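4. Comparing two controllers on the fridge task

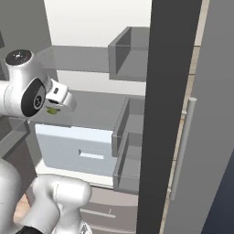

I'll admit up front that I didn't expect the fridge to be the hard one. When we planned this comparison I had it down as the warm-up, and the drawer and dishwasher tasks were supposed to be where the controllers pulled apart. Then I ran the first batch in February and spent the rest of the month staring at fridge logs. So this section is longer than the others, and I've kept a fair amount of the messy detail in, because I think anyone who wants to repeat this will need it.

4.1 What we compared

Same simulated arm, same gripper, same kitchen, two controllers. The first is Gasser, the joint-space position controller we've been using in the lab for ages. It takes a target pose, solves for joint angles, and tracks them stiffly. The second is Zustine, a Cartesian impedance controller that Vilhjálmur Stougaard wrote for a different project (a wiping task, of all things) and kindly let me pull apart. It acts like a spring at the fingertips, so when the hand leans on something it gives a little.

Both controllers got their targets from the same scripted planner, which we call Brarness. I know scripted planners aren't very exciting! But I wanted to compare controllers, and if I had put a learned policy on top I would never have known which piece I was measuring. Brarness picks a grasp, picks a path in through the open door, and picks a spot to let go. It doesn't replan once the hand is inside. That last choice hurt both controllers, though I'm fairly sure it hurt Gasser more, and I'll come back to it.

4.2 The task

The door starts open in every episode. The arm has to carry a small green object in, get it over the glass shelf, lower it, open the fingers, and back out (Figure 4). An episode counts as a success if the object ends up resting on the shelf and the hand is clear of the fridge before the time limit. I check the end state in the simulator, so there's no human judging involved.

The awkward part is the space. There's a shelf above, a shelf below, and the door bins off to one side, and the wrist on this arm is bulky compared with the gap it has to work in. In free space you can tilt the hand however you like. Inside the fridge most of those tilts put the wrist housing into something. I ended up restricting Brarness to fairly flat approaches, with the fingers angled down only at the last moment, and even then a lot of the failures were the arm bumping the fridge and had nothing to do with the object.

Figure 4. The fridge task in the Idemberg kitchen. The gripper holds the green object over the glass shelf.

I ran 500 episodes per controller. Object start pose and base position were both randomized, with the same seeds for both controllers, so each Gasser episode has a Zustine twin. (If you only take one thing from our setup, please take the paired seeds. I skipped them in an early pilot and couldn't make sense of anything.)

4.3 What happened

Gasser failed 108 times. Most of those were contacts during the approach, and they all went pretty much the same way: the wrist or the hand touches a shelf edge, the controller keeps pushing toward its target because that's what it's built to do, the object slips in the fingers, and from there it's over. A smaller group failed at release. The object was pressed into the glass a bit too hard, and when the fingers opened it shot sideways. I found these very funny for the first dozen and less so after that.

Zustine failed on nearly half as many episodes, and they were different failures. It hardly ever lost the object to a bump. What it did instead was drift. The spring gets pushed off course by a shelf edge, the hand slides along, and it settles somewhere close to the target but not on it. Usually that's fine, as the shelf is wide and I wasn't picky about where the object landed. Sometimes the hand got wedged and just sat there, politely, until the clock ran out.

I went in assuming the soft controller would be worse at release, as it doesn't hold height as well. It was better. When it comes down on the glass a few millimeters early it simply stops pressing, so opening the fingers doesn't launch anything. Vilhjálmur says he could have told me that, and I believe him.

4.4 Tuning, and how much it mattered

This is the part I worry about most. Gasser has been tuned for this arm over a long time and by several people. Zustine was tuned by me, mostly in one week. I changed 2 stiffness values and left the damping where Vilhjálmur had it. I tried 5 settings on a separate set of seeds, kept the best one, and then froze it before the main runs.

The softest setting was hopeless: the hand sagged under its own load and never made it to shelf height. The stiffest one behaved so much like Gasser that I had to check I hadn't loaded the wrong config. Between those the results didn't move a lot, which was a relief. I would be nervous about recommending a controller that only works at one magic number.

I also tried slowing Gasser down. At half speed it bumps things more gently and drops fewer objects, but the episodes get long and it starts hitting the time limit. You could argue that I should have extended the limit, and maybe I should have. I left it alone so that every task in the paper uses the same one.

4.5 Things I'd be careful about

Contact in simulation is its own creature. The glass shelf in our model is a rigid slab with a friction value I picked by hand, and the door bins don't flex. A real shelf would rattle and shift a bit, and real fingers have rubber that wears. The sideways launches in particular look suspicious to me, and I would want to see one on hardware before building an argument on it.

Then there's the planner. With replanning inside the fridge, Gasser could back off after a bump and try again, and I expect a good chunk of its approach failures would go away. The wedged Zustine episodes probably would too. We have a version of Brarness that replans on contact, but it was still crashing when I froze the code for these runs, so those results will have to wait for the follow-up. The drawer task in Section 5 uses the same frozen code and the same two controllers.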